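Ticket 1679 – Jida Wellness, booking system
Status: open, waiting on vendor
Opened: Aug 1, 2023

Clients booking reflexology online getting no confirmation email. Facial and massage bookings fine. Two people turned up yesterday for the same slot, both with the right time on their phone, so it's doubling up too.

Checked so far. Spam folders, nothing. Turned reminders off and on again in Tunder, no change. Made a test booking under my own name for a 50 minute foot session, went through, no email. Same test as a gift voucher – email came in 4 minutes. 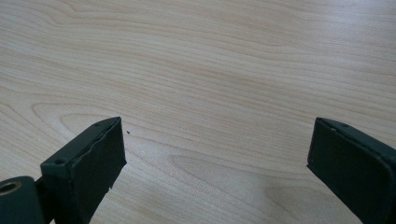
Kyriaki Bakalis
Front desk and bookings, Jida Wellness

Update. Radosław Jakubowski from Brulix rang back. He reckons the reflexology template is still pointing at the old practitioner calendar (Jasińska, left in October) so the confirmation goes to her inbox and the slot never gets blocked. He can see more than 8 stuck in the queue. Can't move them from his end without admin permision, have sent him that.

For now – phone bookings only for reflexology, online button is off. Write every one in the paper diary AND in Tunder. Don't delete the old calendar yet pls, Radosław wants to export it first.

Still to do
Ring the stuck bookings and confirm times
Refund whoever missed out on the double slot, or offer them a free aromatherapy add-on
Check the Reiki template, it was copied from the same one so probaly has the same fault

Leaving this open til he gets back to me.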